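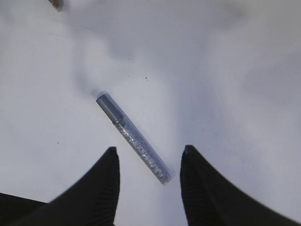
4. Small cosmetics and the limits of the sorting account

4.1 The claim under review

Work on household tidying has leaned for some time on what we will call the sorting account. On this view, people keep a drawer or a bathroom shelf in order by placing each object in a category, and disorder builds up when the categories are weak or when the container does not match them. Bahrami and Kordestani gave the account its clearest form in their study of dressing tables in Tiston. They argued that small cosmetics are a good test for it, as the objects are alike in size, are handled daily, and belong to product types that their owners can name without trouble. If sorting by type explains tidiness anywhere, they wrote, it should explain it in the makeup drawer.

We agree that the makeup drawer is a good test. We doubt that the account passes it.

The difficulty starts with the word "type." In the Tiston coding scheme an item is assigned to a product type by a researcher working from the object's appearance, and the drawer is then scored by how closely its layout follows those types. A high score is read as evidence that the owner sorts by type. But the score only shows that the layout agrees with the researcher's reading of the objects. Whether the owner reads them the same way is a separate question, and the original study asked it of very few people. The authors say as much in a footnote, which later papers citing the result have tended to leave out.

4.2 What can be read from the outside

The coding scheme assumes that the outside of a small cosmetic item settles what it is. For some items this is fair. A powder compact is hard to mistake for anything else, and so is a lash curler. Slim tubes are another matter, and slim tubes make up a large part of most of the drawers in the sample.

Consider the tube in Figure 3. It has a short, metallic gray cap and a longer translucent body filled with silver and white glitter on a pale gray-lavender base. A coder following the Tiston manual would most likely enter it as lip gloss. It might be lip gloss. It might equally be a tube of glitter meant for the eyelids, the cheekbones or a craft project, and we see nothing on the outside that rules these out. The manual tells coders to use "overall look" in such cases. We find this hard to accept as a rule. Overall look is what product designers borrow freely from one type to another, and a sparkling tube with a metal-look cap is a shape that travels well.

Figure 3. Slim tube with metallic gray cap and translucent, glitter-filled body, on a white surface. Product type not determined.

One reply, put to us by Gosling in comments on an earlier draft, is that this kind of doubt belongs to the researcher alone. The owner bought the tube, or was given it, and knows what it is. That may be so on the day it comes into the house. Our interviews suggest that the knowledge does not always last. Several people we spoke with picked up a tube from their own drawer, turned it over, and could not say what it was for until they had opened it. One woman laughed and said she had been keeping "a gloss" beside her lipsticks for a whole winter before she tried it and found it was meant for nails. Her drawer would have scored very well.

4.3 Evidence from the Yin archive

The strongest support for the sorting account is usually said to come from the Yin archive, a collection of drawer and shelf photographs with matching item lists from 80 households. The archive lists nearly 3,000 small items in total, and its size has given the findings drawn from it a weight that we think they have not earned.

Our concern is with how the lists were made. Households were invited to write down what was in each drawer, and were handed a printed sheet with the product types already on it as headings. Anyone filling in such a sheet will produce types. It would be surprising if they produced anything else. Asadi, who reused the archive for her work on bathroom shelves, treats the lists as a record of how owners think about their things. We would treat them as a record of how owners fill in a form.

The photographs are more useful, and they point in a less tidy direction. Tubes are often found together whatever they contain. In drawer after drawer, gloss, concealer, brow gel and hand cream lie side by side in one narrow slot, with a jar of the same brand as one of them sitting somewhere else entirely. The simplest explanation is that tubes lie flat next to other tubes. They also roll. A cylinder with a cap of much the same width as its body will not stay where it is put on a smooth drawer bottom, and it comes to rest against whatever is long and straight. Any account of the makeup drawer ought to say something about rolling before it says anything about categories, and the sorting account says nothing about it.

The surface matters here too. A cloth or paper liner with a little give in it will hold a light tube in a way that bare wood or plastic will not. The Yin photographs are poor on this point: most were taken from directly overhead in flat light, and it is often impossible to tell a soft liner from a hard base. We would ask anyone planning a new collection to record the surface as a matter of course. It costs nothing to write down, and without it we cannot separate what the owner arranged from what the drawer arranged.

4.4 A note on the container studies

A second line of support comes from studies of inserts and dividers. Ebrahimi gave households a divided tray and found that drawers fitted with it were still in good order some weeks later. He reads this as a sign that the dividers helped people hold on to their categories. The study is careful in other ways, and we do not dispute that the drawers looked better.

What we question is the step from the tray to the mind. A divider stops a tube from rolling. It would do so if the tubes had been placed in the slots at random, and the drawer would look just as orderly at the end. To show that categories were doing any work, the study would have needed a group asked to fill the tray without regard to type. There was no such group. When we raised the matter, Ebrahimi answered that no one would use a drawer arranged that way. We suspect that many people already do.

The trade literature repeats the same step with more confidence. The booklet packed with the Kiritus drawer tray tells buyers that a slot for each kind of product "keeps the morning simple," and the label-printing app Zuvivlow offers a ready-made set of makeup headings that could have come straight from the Tiston manual. Neither offers evidence, and we would not expect them to. Our worry is that both now turn up in the homes being studied. A drawer with printed labels on it will be sorted by type, at least on the day it is set up, and a researcher who then finds sorting by type has found the labels.

4.5 What our own visits can and cannot support

We revisited 35 of the Yin households and asked the person who used the drawer most to put away a small heap of their own items while talking through what they were doing. Visits took place in the evening where possible. We had hoped for a clear result and did not get one.

Talk about product type was common at the start and thinned out quickly. Lipsticks went in first and were named as lipsticks. The slim tubes were usually left until late, and the reasons given for placing them were a mixed lot: it fits there, it is pretty so it goes on top, it leaks, it was a present, I never use it. Glitter came up more than we had planned for. People wanted glittery things kept apart from brushes and sponges, whatever the product, on the grounds that the stuff gets everywhere once a cap works loose. This is a category of a kind, but it cuts straight across the types in the manual and does not appear on any coding sheet we have seen.

These observations have obvious weaknesses. People who are asked to talk while tidying may make up reasons to fill the silence, and a heap on a tabletop is a different task from dropping a tube back in a drawer at seven in the morning with one shoe on. We did not see the second task at all. We also chose the heaps ourselves, and may have favored awkward items - the ambiguous tubes above all - over plain ones. A reader who thinks we went looking for trouble has some grounds for it.

Even so, the sorting account predicts that type should govern the placing of small cosmetics in general, awkward ones included, and on our visits it governed mostly the easy ones. Until item lists are gathered without headings, and until owners are asked what a tube is before the researcher decides, we see no good reason to treat drawer scores as a measure of how anyone sorts. In the analysis that follows we therefore drop the score, keep the photographs, and enter slim tubes under shape alone, with contents marked as unknown wherever the owner did not supply them.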